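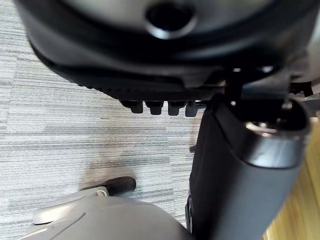 Blick aus der Handgelenkkamera, viel Schwarz und ein Streifen Teppich.

So, Mai 2026, und ich schraube immer noch an der Kamera am Handgelenk herum. Ich hatte versprochen, den Greifervergleich endlich mal aufzuschreiben, also wird das jetzt ein längerer Thread. Kaffee holen!

Kurz zum Stand: zwei Greifer, ein Arm, zwei Kameras, ein Controller. Der eine Greifer ist der Plorkton, den habe ich seit dem Winter. Der andere ist der Delacroix, gebraucht gekauft, kam in einem Karton mit sehr viel Zeitungspapier und ohne eine einzige Schraube. Am Controller läuft Gudside, dazu später mehr (viel mehr, sorry).

Das Bild oben kommt von der kleinen Kamera, und man sieht gleich, worüber ich mich seit Tagen ärgere: oben nimmt das runde Gehäuse fast die ganze Breite weg, rechts läuft das Fingerglied schräg runter. Für den Teppich dazwischen bleibt eben, was übrig bleibt. Und genau da soll ja später der Kram liegen, den der Greifer aufheben soll.

Mein erster Gedanke war natürlich: Kamera weiter raus. Halterung länger, fertig. Habe ich gedruckt, drangeschraubt, und beim ersten Schwenk ist mir die Kamera gegen den Unterarm gedonnert. Nix kaputt, aber der Druck war hinüber. Zweiter Versuch kürzer und dafür schräg, das geht, nur kippt dann die Perspektive so, dass meine ganze Kalibrierung nicht mehr stimmt.

Apropos Kalibrierung: Wer auch immer in der Gudside-Doku geschrieben hat, das Muster müsse "ausreichend flach" liegen, möge bitte mal definieren, was ausreichend ist. Ich hab das Schachbrett erst auf Papier gedruckt und auf den Boden gelegt. Wellig. Dann auf Pappe geklebt. Auch wellig, nur anders. Jetzt klebt es auf einer alten Glasscheibe aus einem Bilderrahmen und seitdem ist Ruhe.

Die Schärfe ist so eine Sache. Fixfokus, und alles, was direkt vor der Linse hängt, wird weich. Beim Gehäuse und beim Finger stört mich das null, die will ich ja nicht erkennen. Doof wird es bei Teilen, die sehr hoch aus dem Boden rausragen, die rutschen beim Anfahren aus dem scharfen Bereich raus, kurz bevor man sie greifen will. Timing wie im Krimi.

Zum Testablauf, damit ihr was zum Meckern habt: 30 Griffe pro Greifer, immer dieselben Teile, immer dieselbe Startpose. Die Teile waren ein Radiergummi, ein Schraubglasdeckel, ein Holzklotz und eine zusammengerollte Socke. Ja, die Socke ist wissenschaftlich notwendig. An der Socke zeigt sich, ob ein Greifer Charakter hat.

Als gelungen gilt: Teil hoch, kurz halten, in die Schüssel. Fällt es daneben, zählt es nicht, auch wenn es wunderschön ausgesehen hat. (Der Radiergummi ist einmal vom Schüsselrand abgeprallt und unters Regal gehüpft. Ich habe trotzdem kurz geklatscht. Gezählt hab ich ihn nicht.)

Ergebnis Plorkton: 21 gelungene Griffe. Ich hatte mit mehr gerechnet! Beim Klotz ist er super, da packt er zu und fertig. Beim Deckel verhakt er sich gern, und wenn er sich verhakt, schiebt er den Deckel vor sich her über den Teppich wie ein Schneepflug.

Der Delacroix war knapp besser, aber auf eine so andere Art, dass ich die Zahlen eigentlich gar nicht nebeneinander stellen mag. Er schließt langsam. Sehr langsam. Man steht daneben und möchte mitdrücken. Dafür passiert beim Schließen fast nichts Unerwartetes, das Teil bleibt liegen, wo es liegt, und lässt sich in Ruhe einsammeln.

Socke: Delacroix klar vorne. Der Plorkton erwischt nur ein Zipfelchen, hebt an, und beim Schwenk entrollt sich das Ding in seiner ganzen Länge. Sieht aus wie eine sehr traurige Fahne.

Was ich völlig unterschätzt hatte, ist der Schatten. Mein Licht kommt von oben, und alles, was vor der Kamera hängt, wirft sich dann quer auf den Boden. Oben im Bild zieht er sich auch dunkel über den Teppich. Meine simple Farberkennung hält so was zuverlässig für ein Objekt. Der Arm fährt dann ganz stolz hin und greift in den Schatten. Mehrmals!

Lösung eins: zweite Lampe von der Seite. Hilft gegen den Schatten, macht aber Glanzstellen auf allem, was Metall ist. Der silberne Ring am Fingergelenk leuchtet mir dann so rein, dass die Belichtungsautomatik beleidigt alles andere runterregelt. Seitdem steht die Belichtung fest auf manuell. Hätte ich von Anfang an machen sollen, steht auch in jeder Anleitung, ja ja.

Lösung zwei: Maske. Also im Kamerabild einfach alles ausblenden, was eh immer nur Gehäuse und Finger zeigt. Klappt beim Gehäuse wunderbar, das bewegt sich bei mir gegenüber der Kamera ja nicht. Beim Finger klappt es so lange, bis er sich bewegt, also genau so lange, wie man ihn nicht braucht. Ich hab jetzt für offen, halb und zu je eine eigene Maske, macht drei, und Gudside schaltet je nach Fingerstellung um. Hässlich, läuft.

Und der Teppich! Diese feinen Querstreifen in hellem und dunklem Grau sehen im Raum ganz nett aus, für eine Kantenerkennung sind sie die Hölle. Überall Linien. Der erste Probelauf hat mir so viele Kandidaten ausgespuckt, dass die Vorschau im Browser eingefroren ist. Ein bisschen Weichzeichner davor und die Mindestgröße hochgesetzt, danach war das meiste weg.

Warum ich nicht einfach ein einfarbiges Tuch drunterlege? Hab ich probiert. Mit Tuch ist die Erkennung ein Traum, und der Plorkton hebt bei jedem zweiten Griff das Tuch mit hoch. Samt allen anderen Teilen drauf. War wie der Trick mit der Tischdecke, nur umgekehrt und ohne Applaus.

Zweite Kamera: die größere, mit Autofokus. Schönes Bild, tolle Farben, richtig knackig. Am Handgelenk leider eine Katastrophe. Der Autofokus beißt sich am Nächstbesten fest, und das Nächstbeste ist immer Greifer. Ich habe jetzt gestochen scharfe Aufnahmen von schwarzem Kunststoff, falls jemand welche braucht. Dazu ist sie schwer, und der Arm hängt am Ende der Bewegung sichtbar durch.

Die große steht deshalb jetzt auf dem Stativ und guckt von der Seite auf alles drauf, die kleine bleibt am Handgelenk. Beide gleichzeitig an einem USB-Hub ging übrigens nicht, da hat die kleine alle paar Sekunden ausgesetzt. Zwei getrennte Ports direkt am Rechner, und der Spuk war vorbei. An dem Fehler saß ich einen ganzen Abend und habe vorher natürlich erst mal das Kabel, den Treiber und meine Lebensentscheidungen verdächtigt.

Jetzt Gudside. Ich mag es ja. Die Oberfläche ist aufgeräumt, Posen speichern geht mit einem Klick, und wenn man die Verbindung verliert, bleibt der Arm brav stehen und sackt nicht weg. Was mich wahnsinnig macht: Die Greiferprofile heißen intern anders als im Menü. Ich hab eine halbe Stunde am Delacroix-Profil gedreht und mich gewundert, wieso sich nichts ändert. War das vom Plorkton. Der hat dann beim nächsten Start zugedrückt wie ein Schraubstock. Armer Radiergummi.

Tipp deshalb, falls ihr auch zwei Greifer im Wechsel fahrt: Profile exportieren, selber umbenennen, wieder importieren. Und nach jedem Wechsel erst mal leer auf und zu fahren, ganz langsam, Hand am Not-Aus. Beim Umbauen selbst bin ich inzwischen ganz fix, rund 4 Minuten mit Kabel. Beim Delacroix muss man den Stecker leicht verdrehen, bis er einrastet, mit Gewalt geht da gar nichts.

Ein paar Leute hatten letztes Mal nach der Lautstärke gefragt. Der Plorkton surrt beim Schließen recht hoch, das hört man noch im Flur. Der Delacroix brummelt eher so vor sich hin. Nachts lasse ich beide aus, die Wände sind dünn und ich mag meine Nachbarn.

Was bleibt dran? Im Moment der Delacroix, für alles Weiche und Flache. Wenn ich nur Klötze sortieren müsste, wäre es ohne Zögern der Plorkton, der ist einfach so viel flotter. Ich hätte gern einen, der schnell hinfährt und dann auf dem letzten Stück langsam wird. Müsste sich über Gudside in Stufen regeln lassen, hab im Menü was gesehen, aber noch nicht angefasst.

Nächste Baustelle ist wieder die Kamerahalterung. Ich will die Linse ein Stück zur Seite versetzen und leicht eindrehen, sodass vom Gehäuse oben weniger im Bild ist und dafür mehr Boden. Der Entwurf ist fertig, der Drucker läuft. Wenn der Winkel passt, muss ich alle Masken neu malen, darauf freue ich mich schon wie auf die Steuererklärung.

Falls hier wer eine kleine Kamera mit richtig weitem Winkel kennt, die man von Hand scharfstellen kann und die nicht so schwer ist wie ein Pfund Butter: immer her damit! Gerne auch Fotos von euren Halterungen, am liebsten von den misslungenen.

Nachtrag: Ja, die Druckdateien für die schräge Halterung stelle ich rein, sobald die neue Version einen Schwenk überlebt hat. Die alte wollt ihr nicht, glaubt mir.

Nachtrag zum Nachtrag: Es war eine Wollsocke. Mit Baumwolle hab ich es noch nicht probiert, kommt aber in die nächste Runde.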